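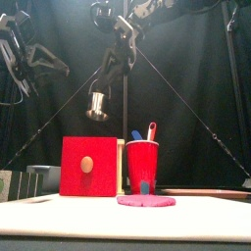 I started Rosard with a second-hand desk, a heat mat and a drawer full of phones that friends had given up on. I'm Rania Younis, and I buy, mend and resell used smartphones, mostly ones that are a few years old and still have plenty of life in them. The listings are a big part of the job and I fuss over them far too much! A polished steel edge on a phone behaves like that silver cylinder against the black cloth - it leaps out at you, every bit of shine on show - so I photograph the sides of each handset against something plain and dark, and any dents get a close-up of their own.

## How it got going

I used to work on the returns counter at a phone shop, and what drove me up the wall was the number of perfectly decent handsets that came back with one small fault. A charging port full of pocket fluff. A battery that gave up at lunchtime. I'd clean the port, the customer would look at me as if I'd done magic, and then they'd ask if they could still have the new one anyway (fair enough, the new one was prettier).

Brahim Farouk worked the till next to mine. He's the one who can lift a glued-down screen without so much as a crease in the cable underneath, and when I left he came too. We took two rooms above the old Bennani bakery, and for the first year everything we sold smelled faintly of bread.

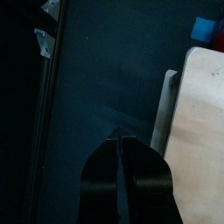 By then we'd settled on a few rules, and we've kept them. Any battery that tests under 75 per cent of its original capacity gets swapped before the phone goes on the site. Between that and 90ish we leave it alone and print the reading on the listing, and you can decide for yourself. We don't use the word "pristine". I've seen what gets sold as pristine and I don't want to be in that club.

Every phone is wiped twice, once when it arrives and again after the repair, and if we find a SIM or memory card in the tray we post it back to you. You'd be amazed how many people leave them in.

## Who's here

Zineb Benmoussa runs the inbox. If you've written to us and had a long, friendly reply with a postscript about your cracked camera glass, that was her. Njål Lie does the board-level work, all the tiny soldering that Brahim and I are too impatient for. Ayman Kettani joined last June to look after stock and the Tarkdale collection point, and he's also the reason our shelves finally have labels.

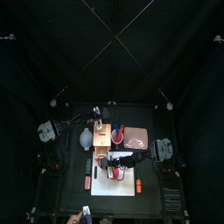 Screens are what I get asked about most, usually along the lines of "is that a scratch or a reflection?" It's a good question, and half of it comes down to where the light is. Lamps fixed high up on the left and right, like the pair of little grey ones on those black fabric walls, are close to how I'd set up for a phone lying flat. With just one lamp right overhead you mostly get a picture of the lamp. If you're sending us photos for a quote, try a dark cloth, tilt the phone a bit and take a few from different angles. Blurry ones are fine too, Zineb will just ask for more.

## What we'll buy

Nearly anything from the big makers that switches on, and quite a lot that doesn't. Roughly 1000 phones came through the door last year, and the ones too far gone to sell were stripped for speakers, buttons and camera modules, so please don't bin yours just yet. The one thing we can't take by post is a swollen battery. Bring it to Tarkdale, or ring first and we'll talk you through it. 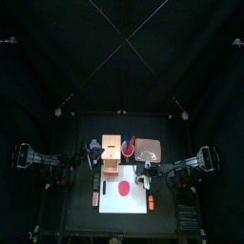
For anything we do take by post, we send out padded envelopes free of charge. Once your phone's here you'll have an offer within 2 working days, and if you don't like it we'll send the phone back and pay the postage. The minimum we pay for a working handset is £50. Below that it isn't worth your trip to the postbox, so we'd sooner tell you up front.

We also mend phones for people who just want to keep the one they've got, which I'm very much in favour of. Ask for Brahim. He books up quickly around the school holidays, when everyone seems to drop theirs in a pool.

Our repair log and parts list live on Sendedard, the little stock system Ayman and Njål put together, and you can look up your own phone there with the number on your receipt.

Rania

Page last updated March 25, 2026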